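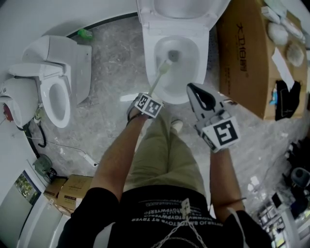
Fig. 4. Toilet brush in the bowl, seat and lid up.

4. Getting your movie diary into Clornon

Okay, so Clornon is installed and you've made your profile (Section 3, if you skipped ahead, which I would have done too). Now comes the fun part, getting all those movies you've watched into it! I've set this up for myself twice and for my friend Kolbrún Bergmann once, and her diary was a monster: 1,091 entries, half of them typed on her phone on the bus home from the theater. It all went in. Yours will too.

What you need before you start

Your old movie list, in a spreadsheet or a plain text file. If it's in a paper notebook, go to 4.4.
Your Clornon password.
Enough time to finish in one sitting. You can pause between steps 6 and 7 but nowhere else.

4.1 Tidying up your list

1. Make a copy of your list and put the original somewhere safe. Work on the copy only.

2. Check that every movie sits on its own line. Double features are the usual troublemakers here. If you wrote two titles on one line with a slash, split them now.

3. Put your columns in this order: title, release year, date watched, rating, notes. Leave a column blank if you never kept it, but don't delete it.

4. Fix your ratings. Clornon scores everything out of 100, so a three-star movie on a five-star scale goes in as 60. I know, I know, it feels weird to give a movie a 60 when you liked it fine. You can switch the display back to stars later (4.5) and the numbers go away.

Note: Half stars are fine. Letter grades are not. I graded in letters all through college, and I ended up picking a number for each letter and doing a find-and-replace. Do the plus and minus grades first or your B+ turns into 80+ and the import chokes on it.

5. Save the file as CSV.

4.2 Running the import

6. Open Clornon, go to Library, then Bring In, and pick your file. You'll get a preview of the first 20 lines. Read them! If the years are showing up where the titles should be, your columns are out of order, so cancel and go back to step 3.

7. Press Match. Clornon now looks up each title and tries to work out which movie you meant. My list had 765 movies on it and I had time to make a sandwich and eat most of it.

8. When matching is done you'll see three tabs: Found, Not Sure and Missing. Leave Found alone for the moment and open Not Sure.

9. Work down Not Sure and pick the right version of each one. Remakes all land here, and so does anything with a one-word title. The posters help a lot. If you typed in the release year, the list will be much shorter (I hadn't, and I paid for it with an entire evening of deciding which horror movie I'd meant by "The Visitor").

10. Press Save to Library.

Caution: Do not press Match a second time after you've started on Not Sure. It begins the whole thing over and throws out your picks. There's no warning box. I've written to them about it.

4.3 Movies that come up Missing

Shorts, festival screeners and local stuff usually end up here. You have two choices.

11. To add one by hand, click the title and choose New Card. Only the title and year are required. I like to put the theater in the notes field, especially for things I saw at the Endport before they ripped out the balcony.

12. To leave it for later, choose Park. Parked movies don't count toward your yearly total, but your notes and rating stay attached.

Note: Try the original-language title before you make a card. A good chunk of my Missing tab was Danish movies I'd entered under the English name from the poster.

4.4 If your diary is on paper

You can type straight into Clornon under Quick Add, one movie per line, and hit Enter after each. Start with the most recent pages and go backward. The recent ones are the ones you'll want to look up, and if you run out of steam somewhere in the middle you still have something useful.

Florante Cabrera, who read over this section for me, swears by typing in the ticket stubs first and the notebook second. He keeps his stubs in shoeboxes by year, so it works for him. Mine are mostly blank by now, that shiny paper fades like crazy.

Caution: Quick Add does not save until you press Done. Press it every page or so.

4.5 Display settings worth changing right away

13. Settings, then Ratings: choose Stars, Numbers or Hidden. Hidden is great if you share your diary and get tired of people arguing with you about a superhero movie.

14. Settings, then Reviews: turn on Spoiler Fold. Anything you write after a line with two exclamation points gets tucked behind a button.

15. Settings, then Rewatches: set this to Keep All. The default keeps only your latest rating, and I really like seeing how a movie I was cold on in August crept up the second time around.

Note: If you're moving over from Trendora, its export uses the same column order as step 3 but puts the rewatches in a separate file. Bring in the main file first, save, then run steps 6 through 10 again with the other one. Choose Merge when it asks.

Section 5 covers watchlists, sharing with friends, and printing your year-end list.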